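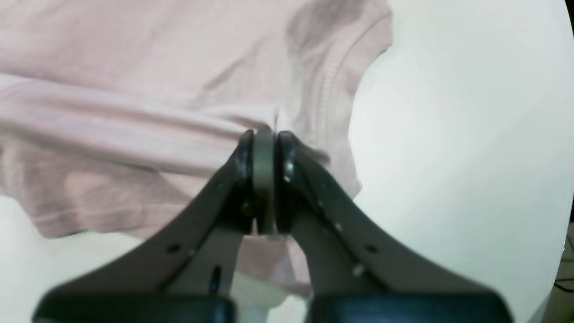
Stirkberg Folding Cell: Setup and Care FAQ

Questions from operators and line technicians at the Laltholm site. Applies to the two-arm garment cells running Cuna control software. For power, network and guarding, see the installation sheet.

What should I check before the first run of a shift?

Wipe the table with a dry lint-free cloth. Look at both sets of fingertips under the work light and pick off any thread. Home the arms one at a time, left first. Open and close each gripper fully three times with nothing between the fingers. If the closing position reported by Cuna moves between cycles, stop and read the section on zeroing.

How do I zero a gripper?

Put the arm in service mode and raise it clear of the table. Open Tools, then Gripper, then Zero. Close the fingers by hand until the pads touch, hold them there and press Set. Do not zero on fabric. A fold caught between the pads gets stored as the closed position, and every later grip will be short by that thickness.

What height should the fingertips be at for a pinch?

Set the height on bare table with a feeler gauge, then let the software add the fabric offset from the garment file. Too low and the tips push the cloth along the surface. Too high and they close on air, or take the upper layer and leave the rest. Use a plain cotton garment for the check. Ribbed hems hide a height error and should be left until the flat areas pick up correctly.

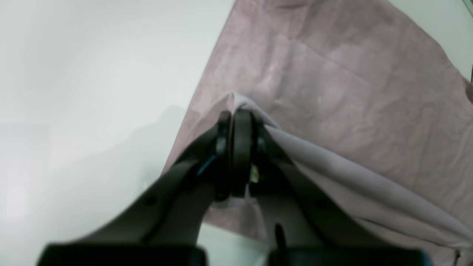 Test pinch on pink cloth, fold raised between the fingertips.

Can I change the grip force?

Yes, within the range in the garment file. The default is 30 percent and suits most jersey. Raise it in steps of two and repeat the pinch after each step. If you pass 40 percent and the cloth still slips, the pads are the likely fault. Clean them first.

How often are the pads replaced?

Every 212 hours of run time, or sooner if the surface has gone shiny or a corner has lifted. Cuna shows the hours under Maintenance. Replace both pads on a gripper together and reset the counter. Mazurek pads are the only ones approved for this cell. Clean with isopropyl alcohol on a swab — never acetone, which softens the adhesive.

How should the arm cables be routed?

Leave enough slack for the wrist to reach both ends of its travel without pulling the connector. Move the arm slowly through its full range in service mode and watch each loop as it goes. A loop that drops below the wrist can sweep the table and drag a garment out of position. Tie cables to the arm body only, and keep ties off the rotating joints.

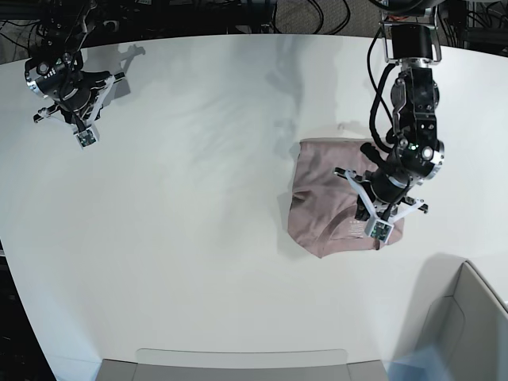

After any change to the routing, run the clearance program at low speed with both arms active. It takes 12 minutes. Keep a hand near the stop button for the whole of it. A cable that clears with one arm parked may still catch when the two arms work close together.

Cuna reports "tip sensor no data". What now?

Power the arm down and wait 30 seconds. Reseat the sensor plug at the wrist and power up again. If the message returns, swap the sensor lead with the one from the other arm. If the fault moves with the lead, replace the lead. If it stays, replace the sensor module and repeat the zeroing steps.

Do I need to recalibrate after moving the table?

Yes, even for a small shift. Run Table Fit on both arms, then repeat the fingertip height check. Garment files are not affected.

Where do I log a repair?

In the cell logbook and in Cuna, under Maintenance, Notes. Give the arm (left or right), the part replaced and the run hours at the time.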